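3.2 Wall finishes and moisture in earth-plastered homes

The survey covered 40 houses in two settlements, Motaung and Monari. Both were built up over several decades, and most of the older houses have walls of packed earth coated on the inside with a clay and sand plaster. Newer rooms are often made of cement block. In many homes the two kinds of wall meet in the same building, and the residents know very well which rooms feel damp in the morning.

Small loggers were hung at head height on an inside wall and left in place through February. Each one recorded air temperature and relative humidity. After faulty runs were removed, 3231 readings remained for the earth-plastered rooms and 1110 for the block rooms. The difference in sample size reflects the housing stock - block rooms are still the minority in both places - and we did not weight the results to correct for it.

Humidity in the plastered rooms rose and fell slowly. After cooking or washing it climbed less sharply than in the block rooms, and it took longer to come back down. This agrees with the usual account of clay as a material that takes up water vapor and gives it off again. The effect was weaker in rooms where the plaster had been sealed with oil paint. In seven houses the owners had painted over the clay within the past few years, mainly to stop dust from coming off on clothes and bedding.

Paint was not the only change. Several households had patched worn plaster with cement, which is sold in small bags and sets quickly. These patches tended to crack at the edges. Tetteh Aryee, who carried out the house visits, noted that residents rarely saw the cracks as a problem unless insects got in. Patching with clay was thought of as the older method and took more time, as the mix had to rest before use.

Color was recorded as well, as local clays differ and residents use color to judge quality. In Motaung the preferred plaster is a yellow-brown clay from the river bank. In Monari people favor a redder clay dug from higher ground, and they mix it with the yellow kind when supplies are short. The mixed plaster dries unevenly in tone. Most owners accept this, though some apply a thin wash of the red clay over the top. Figure 7 gives a computer rendering of an uneven ochre-brown finish with a rough, plaster-like texture, next to a wood-grained panel.
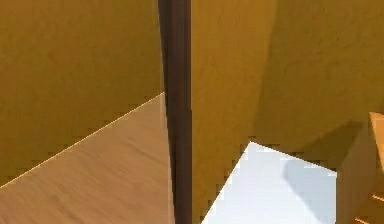

Figure 7. Rendered surfaces: mottled ochre-brown finish and light brown wood.

3.3 Cost of upkeep

Households were asked what they had spent on their walls since the last rainy season. Clay itself was free or nearly free in both settlements, so the main costs were transport and labor. Owners in Monari paid more for transport because the pit is farther from the road. Paint was the largest single purchase wherever it was used.

Answers on labor were harder to compare. Some families did the work themselves and gave no figure, while others paid a neighbor in food or in return work. We have left these cases out of the cost table and list them separately in the appendix.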